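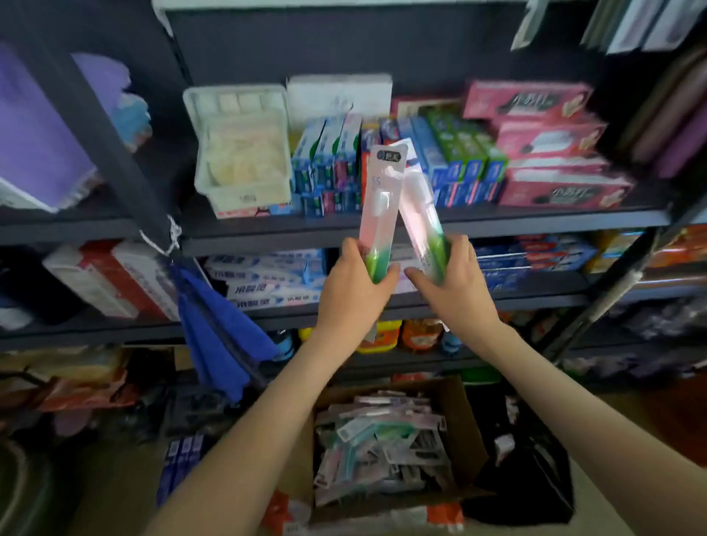
Toiletries corner: where we are as of October 4, 2026

Hi Kerstin,

You asked how the Almont money is working out, so I'll start with the shelves, which are the part I'm most excited about! The gray metal unit is up and it is full. Toothbrushes come in sealed blister packs, the toothpaste boxes have their own stretch of shelf (some standing up, some lying in a stack, we're still arguing about which is easier to grab), and the small packets live in a white basket so they stop sliding all over the place. The blue umbrella hangs off the post and I'd like it to stay there.

We've spent 700 of the grant so far, nearly all of it on stock. Toothbrushes and toothpaste go fastest by a mile. Last month we sent out more than 100 bags, 40 of them to the Lunde hostel, and each one gets 2 toothbrushes now instead of one – people kept asking for a spare for a kid or a partner, and it seemed silly to say no.

What isn't going so well: labels. A lot of our stock has Chinese packaging, and new packers have to ask what's in which box. I've started writing little English cards for the shelf fronts, but only the Andska order is done. I'd also hoped to have the Bedum drop-off running by now and it isn't, they're still sorting out a key for us. My guess is November.

For the next stretch I'd love to put a bit toward shampoo in travel sizes, if you're okay with moving it over from the bag budget (the bags came in cheaper than I planned, hooray). Let me know and I'll send the order in. Receipts are in the shared folder, apart from the one for the shelving, which I still owe you.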